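Camgate訓練センター　航空整備士養成支援事業　中間進捗報告

助成ご担当　Maarja Toom様

いつも温かいお心配りをいただき、ありがとうございます。前回お目にかかった折に「数字だけでなく、現場の様子も書いてくださいね」とおっしゃっていただいたので、今回もお言葉に甘えて、少々長めのご報告になりますことをお許しください。

まず受講生についてです。今期はTrestimcombe校から13名を迎え、途中で抜ける方もなく、全員が後期課程に進みました。座学と実習を合わせた延べ訓練時間は1257時間となり、そのうち実習が692時間を占めております。当初の計画では座学をもう少し厚くするつもりでしたが、油圧系統の単元で受講生から「もう一度手を動かしてやり直したい」という声が多く、教官のDzintra Pajuと相談のうえ、配分を改めました。申請書の時間配分表とは差が出ておりますので、差し替え版を別便でお送りいたします。

次に教材です。助成金で導入した学習管理システム「Jonis」は、夏の間は動作が重く、受講生にもずいぶん辛抱してもらいましたが、サーバーの設定を見直してからは落ち着いております。整備記録の書き方を練習する機能がとりわけ好評で、休憩時間にまで開いている受講生がいるほどです。一方、エンジン始動手順の模擬訓練ソフト「Hayat」については、日本語表示の確認がまだ終わっておらず、本格的な利用は後期に持ち越しとなりました。こちらは遅れとして率直にご報告申し上げます。

安全教育の単元は、Deividas Vanagsが担当しております。機体の電源や油圧を止めて作業に入る際の施錠と札掛けの手順を、後期からは実習の初回に置くことにいたしました。誰が鍵を掛けたのかを必ず書き残すこと、掛けた本人が外すこと。言葉にすれば当たり前のことばかりですが、作業が立て込むとつい後回しになりがちですので、最初の週に身につけてもらいたいと考えております。
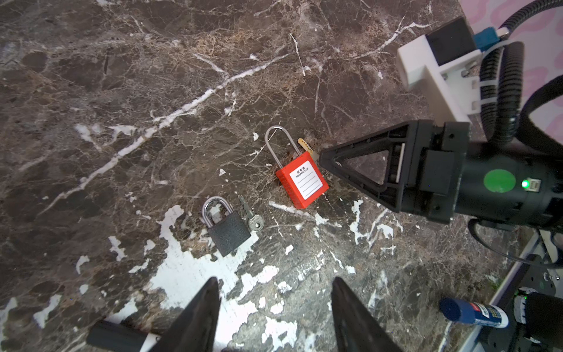 記名用ラベルの付いた赤い安全南京錠と、小型の黒い南京錠

指導体制にも嬉しい動きがございました。Ülle Dambrauskienėが教官資格の更新を無事に終え、複合材修理の講座を受け持てるようになりました。また、Sarmīte Dambrauskienėには学科試験の準備講座をお願いしており、放課後の質問の時間も快く引き受けてもらっています。二人とも教え方がまるで違うので、受講生にはよい刺激になっているようです。

会計につきましては、支出はおおむね予算どおりです。工具の校正費用が見込みを上回りましたが、教科書の印刷費が安く済みましたので、同じ教材費の枠内で収まりました。領収書の写しは整理が済み次第お届けいたします。

今後の予定としましては、12月に中間の実技評価を行い、その結果を見て補習の組み方を決めてまいります。評価は6科目で、講評は受講生一人ひとりに面談で伝えるつもりです。格納庫の暖房が少し心もとないのですが、面談の部屋だけは暖かくしておきますので、ご都合がつきましたらぜひ見学にいらしてください。受講生たちも、支えてくださっている方に直接お礼を申し上げたいと楽しみにしております。

Camgate訓練センター　養成課程事務局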